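Paper that bends: a study of thin booklets for the school reading room
Project report, November 2023
Ilir Obradović and Sum-yee Chang

1. Why we chose this subject

The reading room of our department has 572 thin booklets. Most of them are course notes, old exhibition guides and small manuals with soft covers. They do not stand well on a shelf. When one is taken away, the others slide down, and after some months the corners are bent and the spine has a curve. Our teacher asked us to find out which kind of booklet keeps its shape best, and how the room should store them.

2. Material

We took 21 booklets from the shelf called Eketti, which is the lowest one and the most used. We divided them by binding: stapled, glued and sewn. The pages were between thin copy paper and a thicker cream paper. For comparison we also bought five new notebooks from the shop Miah.

3. Method

Each booklet was laid flat on a table and its two short ends were brought towards each other, so that the middle rose. We held it in this position for one minute and then let it go. After this we measured with a ruler how high the middle still stood over the table. We repeated the test with the booklet turned over, as the front cover and the back cover do not always behave in the same way.

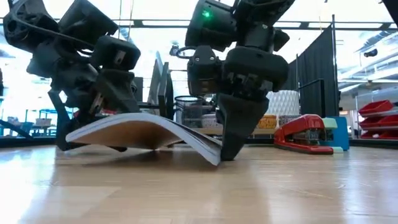
Figure 1. A thin softcover booklet bent into a shallow arch on the tabletop.

The direction of the paper grain was more important than we expected. If the grain runs along the spine, the pages turn easily and the booklet lies quiet when it is open. If it runs across, the booklet resists, and a small wave can stay near the spine. We could test the grain only on loose sheets - tearing a page from a library booklet was of course not allowed.

4. Results

The stapled booklets returned almost flat. The glued ones were less regular: two of them kept a clear curve until the next morning, and on one the cover began to separate at the lower corner. The sewn booklets were the best, but we had only three of them, so this result is weak.

5. Storage

We tried two solutions on the Eketti shelf. The first was a cardboard divider after every group of booklets, and the second was to lay them flat in low boxes. The boxes protect the corners better, but the readers must lift the whole pile to find one title. We recommend the dividers for stapled booklets and the boxes for glued ones. The list of titles, with the binding of each, is kept in the folder Undine.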